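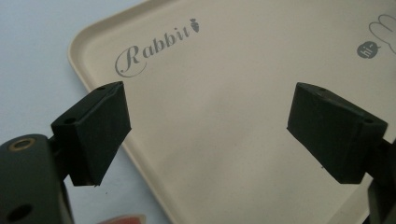
By Corinne Haddix

Trays are back. Maybe they never left and I just moved into a house without enough counter.

Mine says Rabbit. Cursive, big loopy R, a tiny carrot parked at the end where a period would go. Up in the corner a line-drawn rabbit and a little dark bubble that says "hi~". Gray on beige. I'm a grown woman with a mortgage and I eat toast off this most mornings.

Spent a good part of April asking people in Westby what they do with theirs. Answers all over the place. Mail. Seedlings. Sick kid in bed with crackers. One couple on Mahawong Street has 17 of them, stacked on edge in a dish rack in the pantry, and they use 2. The rest are "for company." Company has not been told.

What to look for, quick:

A rim. Raised, rounded, easy to get your fingers on. Flat boards look great in the shop and then the spoon goes over the side on the stairs. A curved corner wipes out in one pass with a cloth, a tight one collects sugar for ever.

Color. White shows coffee. Black shows everything else. Beige forgives -- a speckled beige forgives even more, crumbs just sort of join in.

Size. Measure the table first. I didnt. My first one was 16 inches deep and hung off the nightstand like a diving board. Went to my sister.

Pictures and words, well. The woman who runs Lornell, the kitchen shop by the post office, keeps around 200 trays in stock and says the plain ones get bought as presents and the silly ones get bought for yourself. She had a whole shelf of animals when I went in. Foxes were picked clean.

Cleaning: soft sponge, dish soap, go easy over the print. Dry it before you stack it. Scouring powder took the flowers off my grandmother's and I still think about teh flowers.

And leave one out. A tray in a cupboard is a thing you forget you own. Mine lives on the table, keys in it by noon, toast again by seven the next day.

Related stories
Dish racks for small sinks
The Pronum mug shelf, one year in
What goes in a junk drawer
Breakfast in bed, fewer crumbs

Get our home newsletter twice a month. Enter your email to sign up. Unsubscribe any time.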